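7. When the arm stops short of a framed object

Sooner or later your Lokell arm will reach for something with a raised border, slow down, and stop with a fault 2481 on the Jinine panel. Please don't worry, and please don't press Resume straight away! The fault means the arm met resistance before it expected to, and nine times out of ten the object's outline in the scene file is a little smaller than the object you can see on screen. Frames, trays and anything with a carved edge are the usual culprits.

CAUTION: Keep your hands out of the work area until the panel shows HELD. If you are only running the simulator, nobody can be pinched, but do get into the habit anyway, as the same job will be sent to the real arm later on.

To clear the fault and find the cause:

1. Press Hold and wait 3 seconds for the joints to settle.

2. Write down the fault number and the speed setting. The log keeps only the last 7 faults, and it's a real nuisance to lose the one you wanted.

3. Open the same job in Emuvbridge and choose Wrist View. Step forward slowly until the finger is close to the object, then stop there and have a good look at the lower corner, where the border meets whatever it rests on.

4. Turn on Show Contact Shape. If the coloured outline runs inside the border and not along its outer edge, you've found your trouble.

5. Choose Rebuild Shape, pick Fine, and let it finish. On an older computer this can take a while, so go and put the kettle on.

6. Back the arm away using Retreat (never by dragging the joints), and run the job again at the slowest speed.

Note: Rebuilding at Fine uses up to 3000 surface points for each object. If the simulator turns sluggish afterwards, use Fine for the framed object and leave everything else at Normal.

Note: If fault 2481 comes back after a rebuild, leave the arm in Hold and send the saved log to Kofi Essien at Dogbe support. Please don't raise the force limit to get past it, however tempting that may be at the end of a long day.
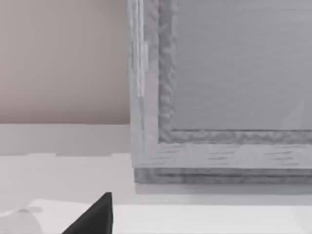
Figure 7. Wrist View in Emuvbridge: finger tip near the lower left corner of a grey frame, contact shape not shown.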